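30 Jun 2023
Posted by Ilango Raju, Diary of the Deputy Librarian, Cordier Health Library

The day began with the quarterly review of the journals budget. The renewal offered by Plokulus had risen again, and the library was asked to state which of the 99 titles in the surgical package are read often enough to keep. I recorded my view that usage figures alone are a poor guide. A title opened twice in a year may have been opened by the two people who most needed it. The matter is held over until the autumn.

At 10 the reading room was closed for the moving of the bound volumes. The older runs, which have stood on the north wall for as long as any present member of staff can recall, are to go to the lower store, and the shelving will make way for study desks. In March the removal was expected to take a fortnight. It will now take the summer. The total stands at 1,209 volumes, and each must be checked against the catalogue before it leaves the floor, as the catalogue is known to be wrong in the sections covering anatomy and diseases of the chest. By noon we had completed 13 shelves. Two volumes listed as missing were found behind a radiator cover and have been restored to the record.

Aishwarya Rodrigues presented her proposal for the teaching image collection after lunch. At present the collection is arranged by the date on which each item was received, which serves the accounts office and very few readers. She proposes that it be arranged by subject, with a plain English heading beside each medical term, so that first-year students may search without knowing the vocabulary beforehand. The first drawer to be converted will be the one marked Tissue and Instruments.
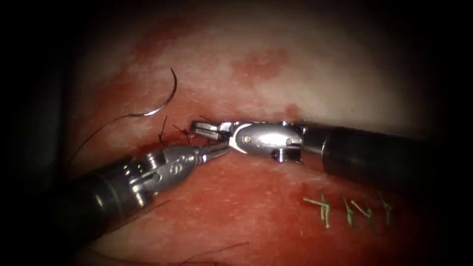
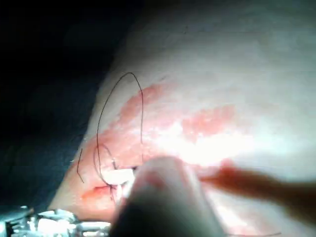 I support the proposal, with one reservation concerning the headings. Plain words are not always agreed words, and two cataloguers working apart will seldom choose the same one. I have asked for a short list of approved terms to be circulated before any further drawers are opened. Ms Rodrigues has undertaken to supply it, and has asked in turn that the Mamard scanner be repaired, a request that has now been outstanding for two budget years. I signed the order this afternoon.

The remainder of the day was given to correspondence. A retired reader wrote to object to the loss of the north wall. His letter was courteous and ran to four pages, and I have replied that the volumes may still be called up from the store with one day's notice. I did not feel able to promise that the new desks would be quiet.

The lift to the lower store failed shortly before closing. One trolley of the Cisex abstracts remains in the corridor overnight under a dust sheet.

Comments (3)

M.T.: Will the lower store be open to visiting readers, or only to staff?

Ilango Raju: Staff only, I regret to say. Requests may be left at the desk.

Old Reader: Please do not throw away the card index.

Recent entries
The card index: a statement
Opening hours during the removal
On the loan of umbrellas
Notes from the March stock check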